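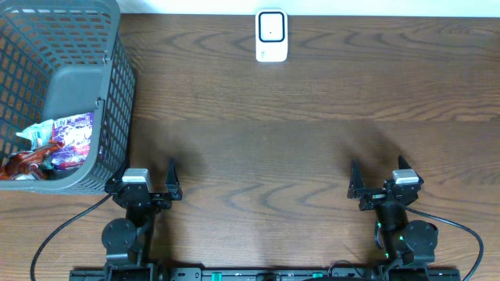

Slide 1 - the snack basket, back of the table

Last updated 21st November

OK, leave this one up while people find seats. Don't start until the door's shut, I always start too early.

Hi everybody, I'm Kalkidan, and I'm going to talk for a bit about snacks. Specifically the snack table at Oyewole, where I've worked since May, and how we got from a cupboard full of stale crackers to one gray plastic basket that people really do use.

(Pause. Somebody will laugh at "stale crackers." Let them.)

So the basket. It's a plain thing, dark gray, with those little grid openings in the sides. I tried a lidded box first and it was a disaster - people forgot there was food in it. With a basket you look down as you walk by and you know what's left. On the slide there are three packages, the purple and blue one leaning on the side, a pale one next to it, and something in a shiny red-brown wrapper. For me that's a basket that needs filling.

Tell the Vadent story here. Keep it short! Vadent was the old supplier, one giant box every delivery, 103 packets, and over 61 of them the same oat bar. Gebremedhin liked the oat bar. That was it, that was the fan club. We moved to Jurkis and now we pick our own mix.

Next bit is the table. I love this table, look at the swirls in that grain. It used to be in the hallway and it had everything on it, mail, mugs, a dead fern, Vandana's bike helmet. When we cleared it for snacks we made one rule, which is that the basket lives on the left, toward the back, and mail goes someplace else. Ask the room who has a table like that at home. Wait for hands.

What I learned about filling it:

Small amounts, often. I used to dump in 32 packets and the bottom ones got crushed. Now I put in five of a kind at most and go back for more.

Stand the bags up if you can. They flop over anyway, but you can read more of them for the first hour or so.

Keep the crinkly stuff away from the meeting room side. (Kauko asked for this after the Nirko call. He'll be in the audience, so be nice.)

Write down what goes first, and what's still there when you wipe the basket out. I keep mine on a sticky note inside the cupboard door, and Ayantu copies it into the order.

If there's time, do the part about salty versus sweet. If we're running behind, skip straight to money - what we spent with Vadent, what we spend now, and the fact that we throw out a lot less. I don't have a chart, just say it.

Questions. Someone always asks about fruit. Yes, we tried fruit, it needs its own bowl and a person who'll check on the bananas. Someone will ask about allergies too, so have the label sheet handy, it's in the blue folder with the handouts.

Thank Ayantu for the ordering sheet before sitting down. Forgot last time.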